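March, second morning with the Colard kit

Coffee in hand, Tsao's trial unit back on its charger, so let me get this down before I lose it. Snežana and I spent yesterday going over what Colard sends you for the money: the head camera, the little pocket recorder, and a login to their shelf-stocking service, where your recordings come back cut up and labeled. Setup took me 7 minutes the second time (the first time we won't discuss with Plondon). The strap is kinder than the Itia one, I must say, and Grigoris wore it through a whole aisle of household goods without a single complaint – high praise if you know Grigoris.

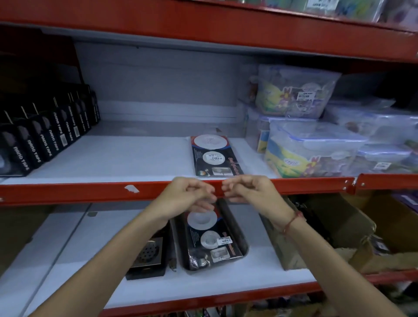

We sent up 225 clips and got 209 back with labels, which pleased me more than I expected. The sixteen missing ones have no error message at all, and I've written to Colard to ask where they went. Their labels for hands are lovely. The ones for products are patchier, and I'd want to see how they manage with sink strainers, clear tubs and anything else in shiny plastic before I told Tanko to sign for a year.

Still to do: ask Sum-yee whether the export opens in our planner as is, try 3 people on one login, and get Consolacion to read the contract, mainly the page on storage. Battery test after lunch, if the spare turns up.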